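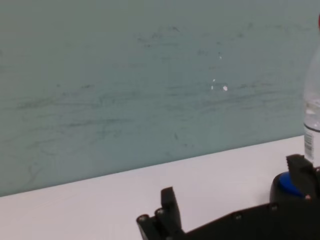 Commenters on the Arard draft asked why a bench rule should cover water at all, given that a spill is a cleaning problem.

The Harkby Rule is a good-practice code for two-arm benches. First used at Trurkton, 16 clauses, now 13. Covers reach, speed and loose items.
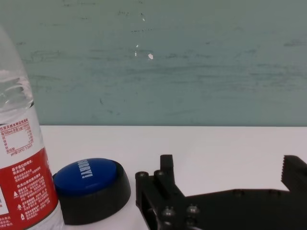
Clause 4 is the one most sites adopt frist. Bottles stay capped, nothing else wet on the bench.

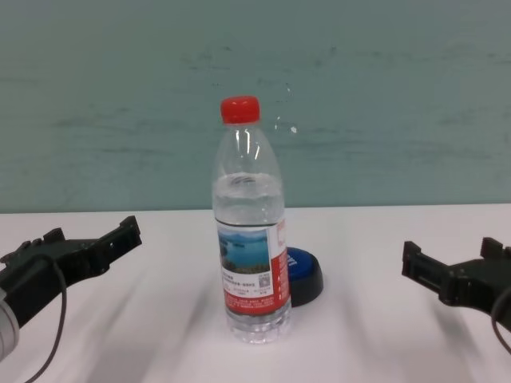
Start position

Jaws open, arms still, then start. Max load 800 g per arm. Phùng edition adds a check of cables before each shift. 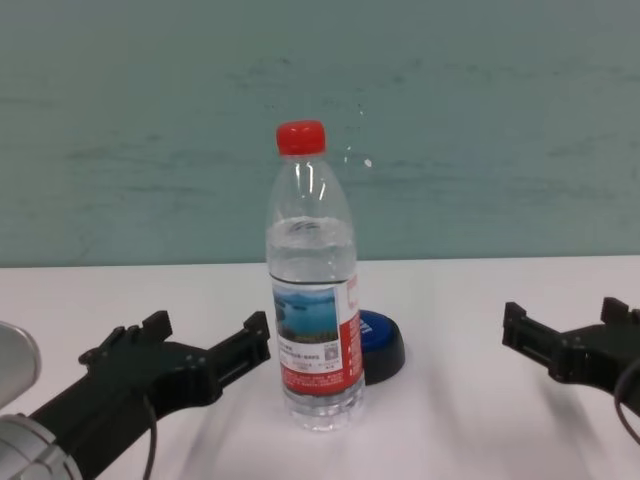 Spacing is set by clause 9. Arms park on opposite sides of the item, never over it. A capped bottle between two open grippers fits the layout, cables curving down are allowed if they dont snag.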